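# Capítulo 3 — O encontro com a celebridade como relato

Quem conhece um ator pessoalmente costuma contar o episódio durante anos. O relato é quase sempre curto: onde foi, o que se disse, se a pessoa foi simpática ou seca. Neste capítulo tratamos desse tipo de narrativa como fonte para o estudo da fama, com base nos testemunhos recolhidos em junho entre o público do festival de televisão de Corora.

O arquivo Detidier reúne 400 testemunhos escritos. Em 81 deles o encontro dura menos de um minuto — um autógrafo, um aperto de mão, uma frase no elevador. Mesmo assim, o autor do relato tira dali um juízo sobre o caráter do artista, e raramente o revê.
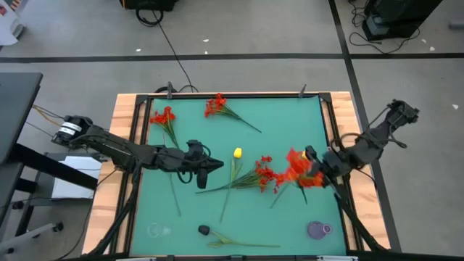
O juízo depende muito do cenário. Um ator abordado à porta do hotel Brannigan, com malas na mão, não responde como responderia numa sessão de autógrafos. Os objetos em volta também entram na memória: flores artificiais e dois copos pequenos em cima de uma mesa bastam para que alguém recorde a ocasião como uma recepção, ainda que tenha trocado apenas duas palavras com o convidado. Nas entrevistas de Getonel, feitas anos depois dos encontros, esses pormenores resistem melhor do que as falas.

Convém, por isso, separar três níveis: o que foi dito, o que o fã esperava ouvir e o que passou a contar mais tarde. A secção 3.1 ocupa-se do primeiro. As secções 3.2 e 3.3 tratam da expectativa e da repetição do relato em fóruns e revistas de admiradores.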